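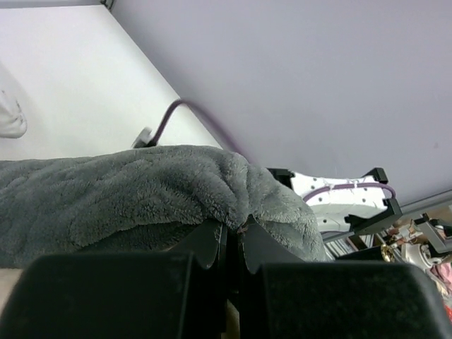
Thick gray towels, keep or return?

hayley_h
Got the Vastero bath towels in gray and I love them! So plush — but one fills half my shelf. Anyone fold these in thirds?

RyanN
Thirds, always. Long edges in first, then in half. Mine sit fine on an 11 inch shelf.

skettle50
Disagree! Roll them. Thirds leaves a fat lump in the middle with pile that deep.

RyanN
Rolls slide off my shelf, Shirley.

skettle50
Then get a basket :)

hayley_h
Trying both tonight. Also, fabric softener, yes or no?

yogesh_c
No! Skip it, they stay fluffier.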